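The Night the Gripper Wouldn't Let Go

By Nadine Harb

The first thing Setsuko Sugiyama heard was a squeak. Then came a longer squeak, and then the arm at station 4 simply stopped in midair with its fingers clenched, and stayed that way.

She was running the late shift at Poden, a small robotics workshop in Padusville where machines learn to pick up the stuff of ordinary life. Toys, sponges, crumpled wrappers, anything a family might leave lying around a kitchen. It is wonderful to watch, and I could have stayed all week! But I had come to hear about the squeak.

"I pressed release, and the screen said released," Sugiyama told me. "The fingers were still shut. So you have a robot that believes its hand is open and a hand that is closed, and that's when you take two steps back."

She hit the emergency stop. Good call. The arm had been halfway through a routine of 300 picks, and its next instruction was a fast swing toward the sorting bins, which an arm with an empty hand is allowed to make at full speed.

What the team pieced together over the next several days is a lovely bit of detective work. The fingers have lighted pads on their inner faces, and those pads are how the hand feels: press something against them, the surface gives a little, and the software reads the change as touch. With a hard object the signal is crisp. Soft things are trickier, and the softest regular on the list is a plain two-sided kitchen sponge.
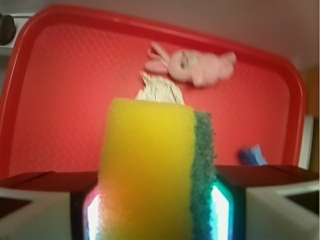
Photo: Shadi Yammine / Poden

Ruxandra Avram, who writes the grip software, went through the logs pick by pick. A sponge has foam on one side and scouring pad on the other, so the two fingers never feel quite the same thing. On the night of the fault, one pad reported contact and the other reported almost none. The controller decided it was slipping and squeezed harder. It kept squeezing until the drive overheated and quit, and a quit drive, as far as the old code was concerned, counted as a released one.

"I read that line maybe 90 times," Avram said, laughing. "I wrote that line!"

The repair came in two parts. Hiba Qaisi rewired the status signal so that "open" now has to come from a position sensor in the fingers themselves. Avram put a ceiling on the squeeze and taught the controller to live with two pads that disagree. If they disagree for too long, the arm freezes and calls for a person.

Then they tried to break it again, which might be my favorite part. Sponge, bunny, sponge, foil, sponge turned around the other way. They ran 500 grips with the new code, with Qaisi unplugging a sensor whenever she felt like it. Every unplugging brought the arm to a stop.

Sugiyama still keeps her hand near the red button. The sponge from that night sits on the shelf over her desk, with a dent in its side that has never fully come out.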